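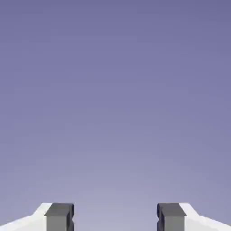
Nirkia 里的夹爪视角：两根手指张着，中间一片淡紫。

给夹爪挑眼睛：一个人在仿真里瞎折腾的记录

2022年3月29日

先交代背景。我想在家里搞一套桌面抓取，预算有限，地方更有限，书桌的另一半还得留给吃饭。所以在掏钱之前，我决定先在仿真里把几样东西比一比：两种夹爪，三种相机装法，两套控制方式。仿真不要钱，只要命。

参赛选手如下。夹爪是 Trirko 的平行二指和 Gretcombe 的自适应二指，两家都给了模型文件，质量一个像产品，一个像期末作业。机械臂统一用 Marinho 的六轴，因为我只打算买它，别的买不起。仿真器是 Nirkia，选它的理由是我已经会用了，这个理由在工程上的分量远超任何评测表格。

任务很朴素：桌上有几样颜色鲜艳的东西，指定一个黄色方块，夹起来，举高，保持住。三岁小孩能完成，而且完成得比我的程序好看。

关于那片淡紫色

很多人装腕部相机时不太在意它平时看见的是什么，大家只在意抓取那一瞬间。我一开始也是。我把相机挂在 Trirko 的法兰上，对着手指尖的方向，跑起来，打开图像窗口，满屏淡紫。上面深一点，下面浅一点，底边露着两截手指，白壳子，深灰色的指垫。没有桌子，没有方块，什么任务相关的东西都没有。

我的第一反应是渲染坏了。关掉重开，还是紫的。换了显卡驱动，还是紫的。然后我花了一个晚上查材质路径，把 Nirkia 的日志从头读到尾，学到了很多我不需要的知识，比如它会在每次启动时抱怨一个早就没人用的音频插件。

最后把第三人称视角打开，真相大白：手臂的初始姿态里，夹爪是朝前上方伸着的，相机老老实实在看天。Nirkia 默认的天空就是这个颜色，一个做仿真器的团队在所有颜色里挑了薰衣草色，我尊重他们。

这件事让我开始认真想一个问题：策略网络在一个回合开始时，能从腕部相机里得到什么？如果手臂抬着，答案是两根手指和一片渐变。也就是说，开头那一段路，它是闭着眼走的。它要么靠关节角硬记一条下探的路线，要么靠别的相机。而我当时的方案里没有别的相机，我觉得一台够了。省钱的人总觉得一台够了。

三种装法

第一种，相机贴着法兰，光轴和夹爪的进给方向平行。好处是手指在画面里左右对称，漂亮，标定也省心，改外参的时候基本只动一个数。坏处是刚才说的，手一抬就看天；另外靠近物体的时候，它能看见手指中间那条缝里有什么，可看不出离桌面还有多远。

第二种，相机往外挪，再朝指尖方向歪 30 度。画面立刻变丑，手指一长一短，像是被谁踩了一脚。但是接近物体时侧面露出来了，高度的判断好了不少。代价是支架，仿真里支架是不存在的，你写一个坐标变换它就悬在那儿，纹丝不动。现实里那叫一根会晃的悬臂，还会在手臂转腕的时候扫掉你的水杯。

第三种，腕部不装，只在桌边架一台固定相机。这种装法最像大人做的决定：线不用跟着手臂走，不会被扯断，标定一次管很久。问题是夹爪一下去，自己的手背就把目标挡得严严实实，最后那几厘米全靠信念。

我把三种都写进了配置文件，命名为 cam_a、cam_b、cam_c，然后第二天就忘了哪个是哪个。后来改成了 shunzhe、waizhe、zhuobian，拼音变量名遭人嘲笑，但至少我看得懂。

夹爪这边

Trirko 是那种很老实的平行夹爪，两根手指平着开，平着合，你让它开多大它就开多大。指垫是方的，对方块这种东西天生友好。缺点是它对偏差没有宽容度，偏一点，指垫的角就磕在方块的上沿，然后仿真里的方块会以一种非常失礼的速度飞出去。我见过它飞过桌沿，一去不回，掉进那片淡紫色的虚空里，坐标一路往下减，直到回合超时。后来我加了一条判断，物体高度低于桌面就直接结束回合，省了不少机时，也少了一点观赏性。

Gretcombe 的自适应手指带连杆，会顺着物体包过去，宣传视频里夹的是水果。我不夹水果，我夹方块。方块的棱角刚好落在它连杆切换受力的位置，于是它有时夹得很稳，有时把方块夹得转了个身，像在给它做检查。真正烦人的是它的模型文件：连杆是个闭环，Nirkia 处理闭环要靠额外的约束，约束一硬就抖，约束一软手指就像煮过的面条。我调了很久，找到一组勉强能看的参数，写在注释里，旁边标了“勿动”。两天以后我自己动了，只好再调一遍。

如果你只在仿真里用，我对 Gretcombe 的意见可能要打折，毕竟抖的是模型，真货也许不抖。可我目前买不起两个夹爪来验证，所以它在我这里只能背着这个名声，直到有人送我一个。

还有一个小细节，涉及相机。Gretcombe 的手指张开以后占地方，顺着装的相机里，它能把两边的视野吃掉一大块。Trirko 就安分得多，手指只占画面底下一窄条，剩下的都让给世界，虽然世界有时候是纯色的。

控制方式之争

两套控制。一套是关节位置控制，策略直接吐关节目标；另一套是末端增量控制，策略吐手爪往哪边挪一点、转一点，底下由 Marinho 的逆解去操心。

我原来站关节控制，理由很书生气：少一层逆解就少一层误差，还不会撞上奇异点。结果训练出来的动作有一种奇特的气质，手臂会绕一大圈，像是不想被方块发现，然后从侧面突然凑过去。能不能夹到另说，看着就让人想给它道歉。

末端增量控制规矩得多，要往下就往下，要合就合。它的毛病在边界上，Marinho 的手腕有个区域不好走，逆解到那儿会犹豫，犹豫的表现是手爪原地微微打颤，接着猛地翻一下腕子。我第一次看到时往后躲了一下，对着屏幕躲的。

对付翻腕，我的办法很土：把方块的摆放范围缩小，避开那块区域。这当然算作弊，论文里管它叫工作空间约束。

另外提一句频率。相机 30 帧，控制循环我原本设得比相机快很多，觉得快总没坏处。后果是好几个控制周期都在用同一张旧图，策略以为自己挪了半天世界一点没变，于是越挪越用力。把控制频率降到和相机一样以后，动作顿时稳重了，像换了个人。我在这上面浪费的时间，足够去学一门乐器。

数据是怎么来的

我给每种组合录了 10 条示范，拿游戏手柄遥操作的。手柄的左摇杆有漂移，所以我的示范全部略微偏左，网络也忠实地学会了偏左。刚开始我以为是外参标错了，又标了一遍，还是偏左；我甚至怀疑过 Nirkia 的坐标系定义，准备去论坛上跟人理论，帖子都写了一半。后来打开手柄的测试页面，看见那个小点在没人碰的情况下静静地停在中心左侧。

帖子删了，手柄加了死区，示范重录。

遥操作的时候我只看腕部相机的画面，不看第三人称，为的是和策略得到的信息一样，公平。这个规矩非常折磨人。手抬起来的时候我也只能看到那片紫，完全不知道桌子在哪边，只好凭记忆推摇杆，等物体自己进来。所以我现在对策略网络充满同情，它开头走得难看，我走得也难看，只是我有借口而它没有嘴。

桌上的东西是随机摆的，除了黄方块，还有橘红色的块和一个绿色的东西，当干扰项。一开始没放干扰项，成功率高得可疑，换个颜色它照样抓，看来它学的是“抓住画面里唯一不紫也不白的东西”，也算一种智慧。加了干扰之后它才开始认真看颜色。

干扰项挤在一起的时候最难办。黄色方块在画面中间，橘红色那块斜在它右下方，绿色的从底下冒出一点头，手指要从两边下去，右边那根已经盖住了橘红色的一角。人看这个画面，自然知道该先转一下腕子再下探；网络看这个画面，想的大概是两边都差不多，闭眼下去吧。背后那道斜着的深色边，看着就是桌沿，倒成了画面里最有用的参照，它斜成什么样，手腕就转成了什么样。我后来专门试过把桌面和背景改成一个颜色，把这道线弄没，它的转腕立刻变得犹犹豫豫。
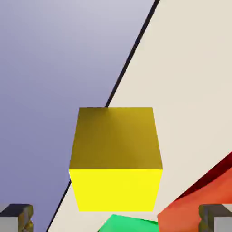
跑分

每种组合都跑满 1000 个回合，随机种子固定，晚上挂着跑，早上起来看。机箱放在卧室，夜里风扇的声音让我梦见过机场。

先说让我最不好意思的：我押注的组合，Trirko 加顺着装的单腕部相机加关节控制，成功 602 次。这个数字很尴尬，既没有差到可以一笔带过，也没有好到可以截图发出去。我看了一些失败的录像，最常见的死法是下探太深，指尖杵在桌面上，方块就在两指中间，姿态无可挑剔，只是手臂跟桌子较上劲了，合不拢。相机看不出高度，前面说过，报应来得很准时。

换成歪着装的相机，下探太深的情况明显少了，换成末端增量控制，绕圈凑近的毛病也没了。两个一起换，是我这轮里效果最好的搭配。其余组合的完整表格我就不贴了，有几组中途改过参数，严格讲不能放在一起比，贴出来会有人认真对待它，我承担不起。

桌边固定相机单独用，比我预想的要争气。接近阶段它走得最直，因为从头到尾都看得见目标，不需要经历那段紫色的冥想。输在最后一下，手背一挡，它就按挡住之前的印象往下夹，印象准就成，不准就夹空气，夹完空气还很认真地举起来，保持住，等着领奖。

于是我试了两台一起用：桌边一台管找，腕上一台管夹。效果好，在意料之中，显存也翻着跟头往上涨，也在意料之中。我那张显卡在批次稍大一点的时候直接报错退出，只好把图像缩小。缩小以后画面糊了，边缘都软塌塌的，可成功率几乎没受影响，可见我之前追求的清晰度主要是给我自己看的。

Gretcombe 那边，因为那个闭环约束，我对数字没有信心。趋势倒是看得出来：位置有点偏的时候它比 Trirko 宽容，手指会自己找补；方块和旁边的东西挨得近时它就吃亏，手指包过去会连邻居一起请进来。有一回它同时夹起了黄的和绿的，举得稳稳当当，按我的判定规则算成功。我改了判定规则。

判定规则这件小事

顺便讲讲判定，这里坑不少。我最早写的是“方块高度超过阈值就算成功”。策略很快发现，用指垫的角把方块弹起来，方块在空中的那一下也超过阈值。它并没有刻意钻空子，它只是发现这么干有分拿，换我我也这么干。

后来加了“保持若干步”。再后来加了“两指都有接触”。再后来发现 Trirko 的模型里，指垫和外壳是两个碰撞体，方块卡在外壳的斜肩上也算接触，于是又限定必须是指垫接触。每加一条，成功率就往下掉一截，我的心情也跟着掉一截，但看录像时皱眉的次数少了。

判定改完以后，前面的分都得重跑。上面那个数字是重跑以后的，重跑之前它要好看得多。我存了一份旧的，没打算给谁看，就是心里难受的时候翻翻。

仿真里不用付的账

写到这里，得列一下这轮测试完全没回答的东西，免得过几个月我自己拿着这篇去下单。

光。Nirkia 里的光均匀得像办公室，物体上没有什么硬影子，颜色也鲜得离谱。我家书桌右边是窗户，下午太阳一进来，黄方块能变成白方块。我加过一点随机光照，加得很克制，因为加多了训练不收敛。

线。腕部相机要走线，线要跟着手臂转，转多了会绞。仿真里没有线，这大概是仿真最迷人的地方。我在纸上画过走线，画到第三个关节就放弃了。

重量。歪着装的支架加相机，加上夹爪本身，Marinho 标的负载够用，够用得很勉强，剩下的那点大概只够夹一块方块和一点自尊。

摩擦。指垫的摩擦系数是我填的，填多少它就是多少。真实的指垫会脏，会磨光，会沾上我吃薯片留下的油。

延迟。仿真里图像是立刻到的，顶多我自己加一点假延迟。真的相机经过 USB，经过驱动，经过一个莫名其妙占着带宽的外接硬盘，到程序手里的时候已经是历史文献了。

还有初始姿态。现实里没有薰衣草色的天，手一抬，腕部相机看见的会是我的书架，书架上什么颜色都有，包括黄的。我想象了一下它满怀信心伸手去抓一本黄皮字典的样子，决定正式开机那天把书架用床单罩起来。

关于初始姿态，后来怎么改的

既然提到了，补一下改法，有人在上一篇底下问过类似的问题。

我把回合的起始姿态改了，让夹爪朝下，停在桌面上方，第一帧就能看见桌子。听着是句废话，可默认姿态就是不这么给的，Marinho 的示例文件里手臂伸得像在拦出租车，估计是为了产品图好看。改完以后，顺着装的相机也像样了许多，网络不用再背那段下探路线，示范也好录了，我的左手拇指得救了。

不过我保留了一小部分抬手起步的回合混在训练里。道理是真机器难免有从怪姿态恢复的时候，总不能一抬手就失忆。混进去以后，它在紫色画面里的表现变得很有意思：不慌不忙往下低头，直到桌子进来，再开始找方块。我没有教它这个，示范里倒是有，因为我录的时候就是这么干的，一边低头一边嘀咕桌子呢桌子呢。嘀咕它没学到，可惜。

要注意的是混的比例。混多了，它会在明明看得见方块的时候也先抬一下手再低下来，仿佛不走这个流程不踏实。

目前的打算

夹爪买 Trirko。谈不上喜欢，它就是个老实东西，坏了知道坏在哪儿，模型文件也干净。Gretcombe 我继续关注，等它哪天更新模型，或者哪天打折，后者对我影响更大。

相机买两台便宜的，桌边一台，腕上一台歪着装，支架自己打印。第一版支架已经画好了，画的时候忘了给螺丝刀留位置，能装上，拆不下来，正在画第二版。

控制用末端增量，频率跟着相机走，手腕那块不好走的区域先绕开，等我有心情了再去看 Marinho 的逆解接口文档。文档我下载了，目录就有好几页，暂时当镇纸用，虽然它是个 PDF。

手柄换新的。这是整个计划里唯一已经到货的东西，摇杆居中，回弹有力，手感极佳，我昨晚用它打了三个小时游戏，一条示范也没录。

几个评论区常见的问题，先答了

为什么不用深度相机？贵，而且我想看看只用彩色图能走多远。目前走到了桌面，有时候走穿了桌面。

为什么不先买吸盘？方块确实适合吸盘，吸盘甚至能让我少写一半代码。可是吸盘要气泵，气泵有声音，我住的是合租房。

代码放不放？整理一下会放。“整理一下”在我这里的历史平均时长，老读者心里有数。配置文件可以先要，留个邮箱，拼音变量名请勿截图传播。

随机种子固定了还算随机吗？上次也有人这么问，我当时回得很冲，道个歉。固定种子是为了让各组合面对同样的摆放，摆放本身在回合之间是变的。换几个种子再跑当然更好，电费单寄到您家就行。

下一篇写支架，如果第二版能拆下来的话。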